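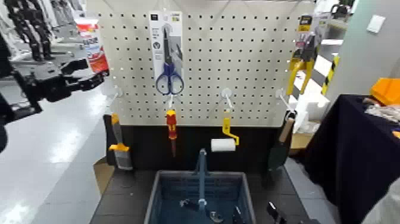 *Warico Manipulation Group · Opinion*

# Hang it back up

There is a genre of robotics paper in which a robot puts something in a basket. I have contributed to it. The object starts in one place, it ends in the basket, and somewhere in the middle a bar chart goes up. Reviewers like the basket. It has a wide mouth, it forgives a poor release, and anything that lands in it counts.

My complaint is with what the basket has done to our idea of success, and I would like to lodge it while our pegboard is still standing and before someone decides the space would be better used for a second printer.

The pegboard task came out of the Flukska project, where the plan was to train one policy on a wall of ordinary hardware-store goods: scissors still on their retail card, a screwdriver, a paint roller, a scraper, a garden trowel. Take the tool off its hook, put it in the basket. We collected 312 demonstrations by teleoperation, which is a polite word for several adults squinting at a screwdriver for most of September. The policy that came out the other end managed 70 per cent on held-out starting positions. We wrote that number down, we were pleased with it, and someone bought Timbits.

Then a visitor asked whether it could put the tools back.

I have thought about that question more than is healthy. It could not, of course. We ran the reverse task with the same number of demonstrations and the same training recipe, and the policy got the tool onto the hook 4 per cent of the time. I'd like to report that the failures were informative. Mostly they were a trowel being pressed against a board with great conviction.

You can say the comparison is unfair, and several colleagues have, some of them twice. Removing a tool from a hook is a matter of lifting and leaving. Returning it means lining up a small hole with a small piece of bent wire while the wrist blocks the head camera's view of both. The tolerances are different, the contact is different, and the demonstrations themselves are worse, as people get impatient and start to jiggle. All of that is true. It is also a fair description of nearly every job anyone outside the lab has ever wanted a robot to do. Nobody's garage suffers from a shortage of ways to get tools off the wall.

What bothers me is how neatly our method flattered the easy direction. We used action chunking, the same as everyone. The policy predicts a stretch of motion and commits to it, and this is a lovely property when you're travelling through open air toward a basket. It smooths over the hesitations in the human data and the result looks purposeful on video. Near a hook, purposeful is a problem. The last centimetre needs the robot to notice that it has missed, and a policy halfway through a confident chunk is in no mood to notice anything. Shortening the chunks helped a bit and made the arm tremble like a wet dog.

The Procházka benchmark, which our field has adopted with the enthusiasm it reserves for anything that comes with a leaderboard, has 63 tasks. I went through the list one evening with a pencil. The great majority end with an object being let go over something big. I don't blame the people who made it. A task needs an ending that a script can check, and "is it in the bin" is a wonderfully cheap thing to check. "Is it hanging properly, or is it about to fall off when someone closes the door" is not cheap at all. We ended up paying a grad student to look.

So here is my modest proposal, which I made at the Prirton workshop to a room that was mainly waiting for lunch. If a paper reports a task, it should report the undoing of that task beside it, with the same hardware and the same amount of data. Picking and replacing. Opening and closing - with the lid all the way on, please. If the second number is embarrassing, print it anyway, in the same size of type.

The objection I take most seriously is that this would double the collection time, and collection time is already where our budgets go to die. I have no clever answer. I'd take half as many tasks, run in both directions, over the full list run downhill. A lab with a small table and three grad students might even find that a relief, though I recognize that "fewer tasks" has never once been a winning line in a grant application.

Our own write-up now has both numbers in the first table. One co-author wanted the second in an appendix, under the heading "additional analysis," and we had a long and fairly cordial argument that ended only when the building's heat shut off for the evening. The replacement runs continue. At last check we'd got the screwdriver to hang, a little crooked, and I've been asked to stop showing people the video.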